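Fish stew keeps splitting - troubleshooting log

Status: open, then closed, then open again, now closed I think
Logged by: Mwanaisha Massawe
Dish: coconut fish stew, the big batch for the lunch table
Pot: the Budis, heavy one
Hob: Horix, left back ring

Problem as first reported
Sauce splits. Comes together fine, looks glossy, then ten minutes after the fish goes in there's oil on top and grainy white bits underneath. Tastes OK, looks terrible. Third time since the start of February. Same recipe as always, or so I thought.

What's in it, for whoever picks this up:
onions, garlic, ginger, two green chilies, turmeric, ground coriander, tomatoes, 2 cans coconut milk, juice of 2 limes, firm white fish in big chunks, cilantro at the end. Salt.

Attempt 1
Swapped the coconut milk. Had been using Umia, figured a bad case. Bought a different can from the store on the corner, shook it hard before opening. Sauce split anyway. A bit later than usual but it split. So not the can. Or not only the can.

Attempt 2
Went back to Umia, cut the heat right down after the tomatoes. Result - better for longer. Looked good at the point where fish goes in. Then I put the lid on and answered the phone and when I came back it was boiling hard. Split. My fault, doesn't count as a real test. Leaving it in the log anyway.

Attempt 3
No lid. Low heat. Fish in straight from the fridge. No boil at all this time, I stood there. Still a thin line of oil around the rim and some grains, much less than before. Edible, served it, no complaints. Fish was a little under in the thick pieces and had to go back for a couple minutes.

Note to self, tomatoes were very sharp this time. Almost sour. Compare with next batch.

Comment from Kurtuluş
"When do you put the lime in? I always do it off the heat. My mother would of thrown me out of the kitchen for boiling lime juice in coconut milk."

Reply
With the tomatoes. Always have. Well - no, checked the old notebook and it says lime at the end. I don't know when that changed. Probably when I started doing it for more people and wanted everything in early so I could get on with the rice. 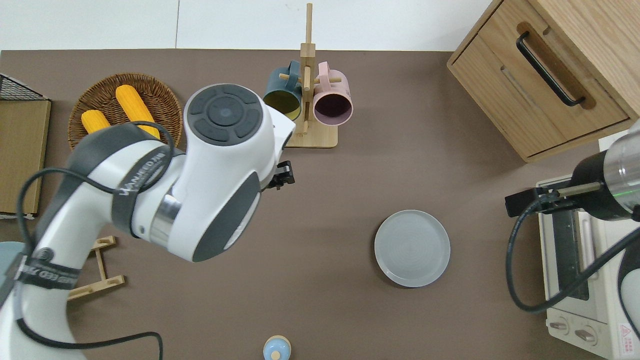

Attempt 4
Lime off the heat, everything else same as attempt 3. Tomatoes cooked down properly first, 15 minutes, till they were a paste and the oil came out of them at the edges. Then coconut milk, low, no lid. Fish in last.

Did not split. Held the whole way through. Sauce thick, pale orange, clung to the spoon. Lime in after I turned the ring off, stirred once, left it.

Closing this.

Reopened
Split again. Same method as attempt 4, I swear. Only differences:
- bigger batch, one and a half times
- stock instead of the splash of water
- left back ring was in use so I did it on the front one

Tried to save it. Ladled out a cup of sauce, whisked in a spoon of rice flour, poured it back slowly. Pulled together enough to serve. Not as nice, sort of dull in the mouth, but no oil slick. Good trick to have. Do not use cornstarch for this, goes slimy, tried that last year with the chicken.

Comment from Kurtuluş
"Front ring on the Horix is the strong one. Lowest setting on that is like medium on the back. Put a pan of water on each and see which boils."

Reply
Did that. Front ring on lowest gets a pan of water to a rolling boil. Back ring on lowest barely trembles. So that's that, the low heat on the front was never low. Also explains the burnt rice, different ticket.

Attempt 5
Big batch, back ring, lime off the heat. Took the chill off the fish on the counter first, salted and patted dry. It lets go of a lot of water if you skip the drying and then the sauce goes thin and you turn the heat up to fix it, and there you are again.

Thinned one ladle of hot tomato base into the coconut milk in a bowl before adding it all to the pot. Don't know if that mattered. Doing it anyway.

Held fine. Sat 60 minutes on the warm end of the stove with the ring off and still no oil on top. Reheated a bowl gently in the evening, fine. Reheated a second bowl in the microwave on full, split right away lol. Tell people.

Cause, best guess
Lime going in early, plus too much heat, plus raw sour tomatoes. Any one of them you can probably get away with. The brand of coconut milk had nothing to do with it, sorry Umia.

Method from now on
Onions slow until soft, no color. Spices in for a minute. Tomatoes, cook all the way down. Heat to lowest, back ring only. Loosen the coconut milk in a bowl, pour in, stir. Dry fish in, spoon sauce over, don't stir or it breaks up. No lid. Take it off when the thickest piece flakes. Lime and cilantro after.

If it splits anyway: off the heat right now, one cup out, rice flour, whisk, back in slow. Don't keep cooking it hoping, it only gets worse.

Still not sure about
- stock or water. Stock batch was saltier and I think a bit greasier to begin with, need to try it again on the back ring
- light coconut milk, someone asked. Haven't tried, don't want to
- wether the Budis pot holds too much heat after the ring is off. Fish was slightly over at the bottom of attempt 5. Might take it out a minute sooner next time

Follow up, Kurtuluş
"Made yours at home with the lime late. Good. Needs more chili."

Reply
Two is plenty for the lunch table. Put extra on the side.

Status: closed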